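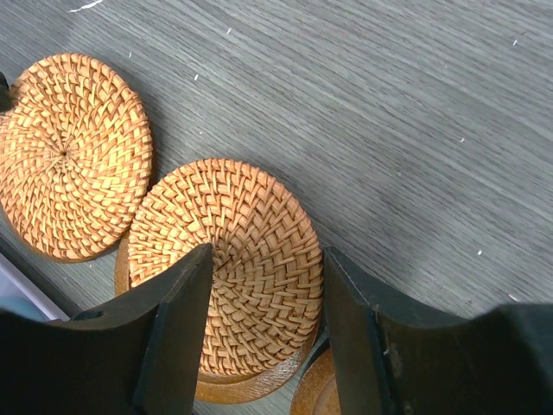

Submitted by the Project Lead, Tabletop Storage Group
Second-year Household Product Studies, Daston College
1 August 2019

Woven Coasters and Their Holder: A Study of Use, Wear and Storage at a Shared Table

1. Background

The common room at Daston College has one large table used for meals, study and meetings. Complaints about cup rings and scratches on its grey wood-grain top were raised at the end of last term, and the college asked second-year students to look into low-cost ways of protecting the surface. Our group was assigned coasters. Other groups took on placemats, table runners and surface treatments, and their reports are filed separately.

The group chose to work with a woven rattan coaster set made up of flat round coasters and a shallow round holder in the same golden-orange weave. The set was bought from Kairys, a homewares shop near the college, and was paid for from the course materials budget. A cork set from the same shop and a felt set from Plollow were used for comparison.

2. Aims

The project set out to answer two questions. The first was whether people using the table would take a coaster without being reminded. The second was whether the coasters would be put back in their holder afterwards, as loose coasters had been a nuisance in earlier years and were often found under books or on window sills.

A third question, on the cost of replacing the sets each year, was dropped in the second week when it became clear that none of the sets would wear out during the trial.

3. Method

The trial ran in July over 20 days on which the common room was open. Each set was placed at the middle of the table at the start of the day. The rattan set was used for the first part of the trial, followed by the cork set and then the felt set. No signs were put up and users were not told that coasters were being studied until the trial had ended.

Group members took turns to check the table at the end of each morning and each afternoon. At each check they recorded how many drinks were on the table, how many of these were on a coaster, and where the unused coasters had been left. Across the trial 900 drinks were recorded. Of these, 847 could be matched clearly to a coaster or to the bare tabletop. The remainder were being held or carried at the time of the check and were left out of the results.

The tabletop was wiped with a damp cloth before each day's trial. The same colour of cloth was used throughout so that it would not be confused with those kept for the kitchen.

4. Observations on the rattan set

4.1 The flat coaster

The coaster is woven in a dense spiral that starts from a small central point and works outward in rings. The strands overlap in short diagonal steps, giving a texture close to herringbone. It lies flat on the table. Users described it as pleasant to handle, and several said they liked the way the warm colour stood out against the grey of the tabletop.

The raised texture caused some difficulty. Narrow glasses were less steady on the weave than on cork, and two users moved their glasses back to the bare table for this reason. Wide mugs gave no trouble. Crumbs collected between the strands and had to be brushed out with a dry pastry brush at the end of each day.

4.2 The holder

The holder is a shallow round piece with a recessed interior and a thick rolled band of rattan at the rim. The group found the rim easy to grip when moving the whole set to one side for cleaning. It also kept its shape well when the set was packed into a cupboard at the end of the day.

Because the holder is low and open, users could drop a coaster into it from any side. The cork set came in an upright wire rack which had to be lined up before a coaster would slide in, and coasters were often left leaning against it. The felt set came with no holder at all and was kept in a pile.

On several mornings the rattan holder was mistaken for a dish. Teabags were found in it twice and wrapped sweets once. The group discussed adding a label but decided that this would affect the trial.

4.3 Placement on the table

Coasters that were not returned to the holder were usually left close beside it. The group had expected them to be spread along the length of the table. Users who were asked afterwards said that they had meant to put the coaster away and had been interrupted, or had thought that beside the holder was near enough.

5. Condition of the tabletop

The tabletop has a fine, streaky grain in several shades of grey. Small white specks and a thin scratch-like mark can be seen on it. The group did not record every mark before the trial began and is therefore unable to say which, if any, were made during it. This was a weakness in our planning. A future group should make a full record of the surface on the first day, under the same lighting as will be used on the last.

Cup rings were easier to judge, as they could be wiped away and counted as new each day. Fewer rings were found during the rattan and cork periods than during the felt period. The felt coasters soaked through when used with cold drinks and left damp circles of their own.

6. Discussion

The results suggest that an open holder encourages people to put coasters away. They do not show that rattan protects the table any better than cork, and the group would not recommend one material over the other on those grounds. The woven pattern lets spilled liquid through to the surface beneath, and a tray or liner may be needed where spills are common.

Order of use may also have influenced the outcome. The rattan set came first, when users were new to having coasters in the room, and interest may have fallen by the time the felt set was introduced. Rotating the sets daily would have dealt with this but would have made the trial more obvious to users.

7. Recommendations

The group recommends that the college:

Buy one set of flat coasters with a low, open holder for the common room table.

Keep the holder at the middle of the table, away from the sugar and biscuits.

Brush out woven coasters at the end of each day and air them overnight before they are stacked.

Repeat the trial in the Drustness reading room, where there are 30 seats and most drinks are brought in from outside.

8. Materials held

The three coaster sets, the tally sheets and the pastry brush have been returned to the course storeroom and may be borrowed by other groups on request.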